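Brellunstead Community Choir
Minutes of the winter general meeting
Sat 22 January, in the upstairs room at the Clelon Street library

In the chair: Loredana Lombardi
Minutes taken by: Kartini Lubis
Apologies: Chiharu Miyazaki (sends her love and says the cough is much better, thank you to everyone who left soup)

1. Welcome

Loredana opened the meeting a little after ten, once the second lot of chairs had been found, and said how very good it was to see so many faces on such a raw morning. She had a special hello for the 13 new singers who have joined us over the fall, several of whom had never been to one of these meetings and were, she promised, not going to be asked to do anything difficult. There was laughter at this from those of us who have heard it before.

2. Minutes of the October meeting

Read through and agreed, with one correction. Under item 4 it should say that the altos asked for the heating to be turned down and the basses asked for it to be turned up. I had them the other way round and I am sorry for any hurt feelings.

3. The spring concert

Teodoro Casado gave us a long and very happy report. The church at Dralden has said yes to the second Saturday we asked for, and they are letting us have the side chapel for coats and for the tea urn. He went over on the bus to try the sound and sang a verse of something from the back pew, and he says it is a lovely warm space for the quiet pieces but rather swimmy for anything fast, so we shall have to be good about our consonants.

The program is nearly settled. We open with the two rounds, then the sea songs, then the long setting of the evening psalm, which Teodoro would like us to sing without copies if we can bear it. There was some discussion. Hinata Ikeda said the sopranos could have the first half by heart in plenty of time but that page nine was another matter, and several people agreed warmly about page nine. It was left that we will try, and that anyone who wants a small card in the palm of the hand may have one.

The church seats 200 with the side aisles open. Last spring we had people standing, and we talked over whether to sell tickets ahead of time or go on as we always have, with a basket at the door. Opinions were strong in both directions. We took a show of hands and the basket won comfortably, though Hinata will keep a list at the library desk for anyone who needs a seat held near the front or a space for a wheelchair.

4. Money

Hinata went through the accounts, which were handed round on paper. We have $2,614 in the bank after paying the hall hire up to the end of March. The music for the psalm setting has been bought outright, so we will own it and can lend it. Loredana reminded everyone that the piano fund stands apart from this and that we are aiming for $3,000 in it before we go looking. Two people offered to run a cake table at the concert and were thanked before they could change their minds.

Dues are staying where they are for the year. If dues are a worry for anyone, please have a quiet word with Hinata, who will sort it out and will not mention it to a soul.

5. Rehearsals and the room

We keep the upstairs room on Tuesday evenings through to the summer. The library has asked us to stack the chairs no more than six high and to take the music stands back down to the cupboard, as the toddlers' story hour comes in first thing and the stands are a great temptation. Please could the last two people out check the window over the radiator. It looks shut when it is only resting.

There will be one extra rehearsal on the morning of the concert, at Dralden, at ten. Bring a packed lunch and something to sit on if you find pews hard. Teodoro is looking into sharing cars and would like drivers to tell him how many seats they can spare.

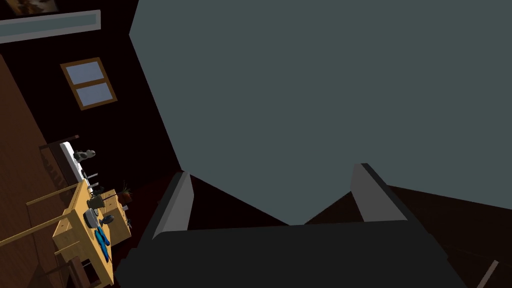 Gray surface and open gripper, computer rendering.

6. Library of music

Chiharu had sent in a note, which Loredana read aloud. The old Tamura folders have been sorted at last, and we have full sets of the carols, the harvest pieces and most of the folk songs. Missing are four copies of the lullaby and the entire tenor line of the wedding anthem. Would everybody please look in piano stools, on top of refrigerators and under car seats. Returned copies can go in the box by the door and no questions will be asked. Chiharu also asks, ever so gently, for soft pencil only.

7. Anything else

A question came up about what to wear. Dark clothes with a bit of color at the neck, the same as last year, and the scarves are there to borrow for those who have none.

Someone asked if we could learn one song in time to sing it for the residents at the care home in February. Teodoro said he would be delighted, and suggested the shorter of the two rounds as we half know it already. Kartini to telephone the home and find an afternoon that suits them.

Hinata thanked Loredana for another year of patient steering, and there was a good round of applause, after which Loredana said she would need to sit down.

The meeting closed at ten minutes to twelve. We sang the first round through twice before putting the chairs away, and the second time was better.

To do
Teodoro: list of drivers and seats for Dralden
Hinata: held seats list at the library desk
Kartini: telephone the care home
Everyone: look for the lullaby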